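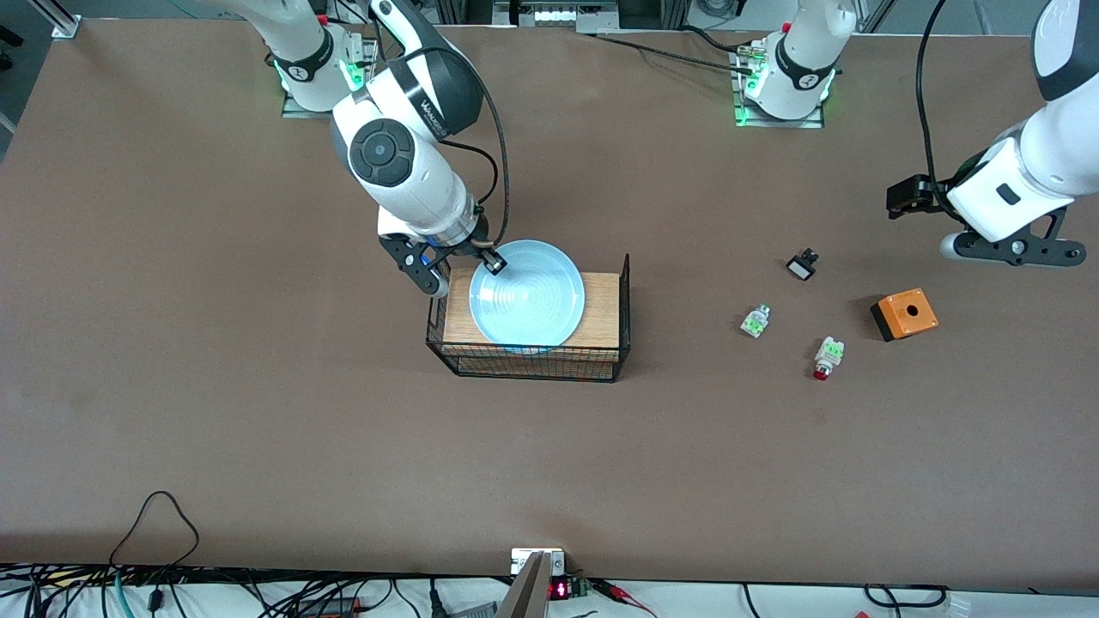
Progress report no. 6

Projects > Tredisby > Reports

Print this page | E-mail this page

Vusenico to the Fujimoto fund, period ending September

We promised you a robot that could clear a table. We have one that can clear a table and, on run 1847, let go of the crockery early.

The fault is easily told. The right arm takes a round dish by its rim and lifts it out of the wire basket. On the run in question the gripper reported a firm hold, the arm set off, and the dish went to the floor. Vusine, our control software, carried on to the rack and put down nothing with great care. It then logged a success.

No one was hurt. The operator was outside the marked area and pressed the stop, though by then the only thing left to stop was the tidying up.

We went back to the log and found the grip force had been dropping for most of that afternoon. The software reads the force once, when the fingers close, and never looks again. We wrote it that way ourselves, so there is no supplier to be cross with.

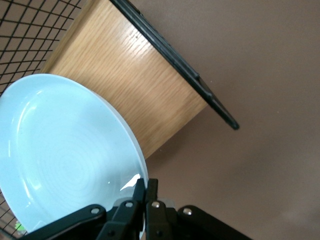 Since the change, Vusine checks the hold all the way through the lift and halts both arms if it falls below the limit. We repeated the task 30 times at the slower speed and 29 went through. The other one halted in mid-air with the dish still held – dull to watch, and a great improvement.

Full speed stays switched off until the finger pads have been replaced and the stop circuit has been tested again. The two-handed work will start late as a result. We are not asking for more money, apart from the crockery line, which was always a little hopeful.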